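June, wk 2, AV bench / vestry

Stream test for the 10.30 service. Started 8.15, later than planned, key wouldn't turn.

- Encoder up first go. Sound two beats behind the picture again, same as Whitsun. Put 276 ms delay on the video side, too much. 218 better. Left it at 218.
- Lectern mic hums when the organ blower is on. Swapped cable, still hums. Swapped socket, gone. So its the socket by the font, taped over, DO NOT USE.
- Marius Toma read the psalm for level. He drops his voice at line ends, ride the fader.
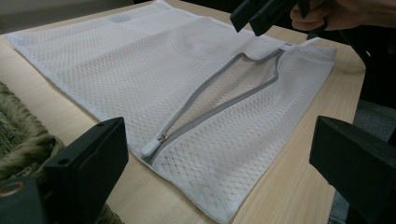 - Choir mics down 3 dB after that, the Kolář anthem clips otherwise. Sopranos very near the left one. Ask them to shuffle back?
- Upload fine until the Ovbridge chapel people join the link, then it wobbles. Capped the bitrate, seems to hold. Not tested with both sites singing.
- Hymn words: slide 34 has verse 3 twice and no verse 4. Fixed on the laptop, NOT on the Flalloneck copy.

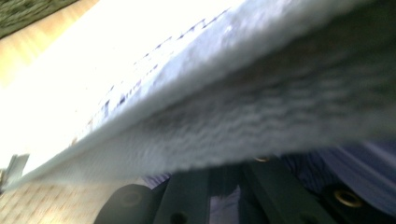
## Still to do

- copy fixed slides over
- electrician re font socket
- large print sheets, 300, printer says Thursday-ish so chase
- Wultotau parish want the recording afterwards, check we're covered for the anthem before sendng anything
- spare batteries for the radio mic, down to the last pair

Packed up 9.50. Fader marks on tape, leave them on please.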